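Workshop tips from our robot club: keeping a sorting table in order

Our club in Gellmont meets in a room which is used by other groups on the other evenings, so all what we build must go on a table, work there, and be put away again. This year the task for our team is sorting: small pieces go along a conveyor, two arms pick them, and each colour should finish in its own bin. We call the project Tekosora. I write these tips for the new members and for other clubs who asked us how we keep our table. Some of them are very simple, but we have learned most of them by doing the opposite.

The table

Wipe the table before anything is put on it. Dust makes the bins slide when a gripper pushes them, and then all your saved positions are wrong. We use a cloth which is only a little damp, and after it a dry one.

If your table is made from panels, look for the seam. A bin that stands with one corner on the seam can rock a little bit. Move it until it sits flat, and only then teach the positions to the arms.

A plain, light table top is good for the camera. We once had a tablecloth with stripes and the program found pieces everywhere.

The bins

Bins that join together are better than two separate ones. If one of them is pushed, they move together and the distance between them stays the same. Ours get a rubbed look on the rims after some months, and this is no problem for the work. Wash them in warm water with washing-up liquid. Do not use the rough side of the sponge, it makes scratches where the dirt stays.

Take care with a bin and a block in the same colour. A red block on the floor of a red bin is difficult to see for a person, and also for a program. When we test the counting, we put the red blocks into the yellow bin. Mahsa Rashti lost one whole evening in May looking for a mistake in her code, and the block was lying in the bin all the time.

Soft or folded pieces are harder than blocks. Let the beginners start with blocks.

The cables

Cables are the thing we repair most often. The cable of a gripper needs a loop, long enough that the wrist can turn to both ends of its movement. Before you switch on, move the arm by hand (power off!) through the whole movement and watch where the loop goes. If it goes over a bin, fasten it again.

Do not pull the tie hard. You should be able to push a pencil under it. Cut the end of the tie flat with small side cutters, because a sharp end scratches hands.

Keep the power adapter on the side where no arm is working, and never under a cloth or paper. It must have air.

Put a small piece of paper tape on both ends of each cable and write the same number on both. It takes ten minutes and it saves you from a lot of crawling.

The conveyor

Clean the belt with a dry brush, always in the direction in which it moves. For sticky places use a drop of soapy water on a cloth, with the plug out, and let it dry before you start it again.

If the belt wanders to one side, turn the adjusting screw only a quarter turn, run the belt for a minute, and look again. Hanyu Zhong, our oldest member, says that people with patience need 2 turns of the screw and people without patience need a new belt.

Check that the feet stand firm. A folded piece of card under a foot works for one evening — for longer, cut a piece of rubber from an old bicycle tube.

Around the table

We like to put some ordinary household things at the back, such as a book or a bowl. The competition in Celevville is held in a room with many things on the shelves, and a program which only knows a clean table will be confused there. Change these things from time to time, and write in the notebook what you changed.

The laptop should stand at the side, with the screen turned so that the person who works can see it without leaning over an arm.

Look at the floor too. Pick up the fallen pieces before each run, not only at the end. Nobody wants to step on a block in the dark when the lights are already off.

Before you go home

Empty the bins and count the blocks back into the jar. There should be 3 of each colour for training.
Arms to the rest position, then power off, then the plug.
Cables in a wide circle, never around the elbow of the arm.
Laptop to the cupboard. The key is with Hanyu.
Write the number of the last run in the notebook. We are at run 822 now.

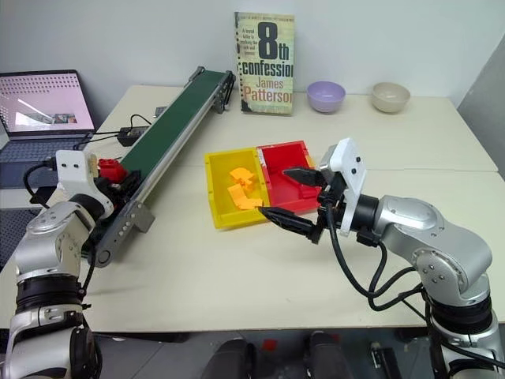 The sorting table with both arms, the conveyor and the joined bins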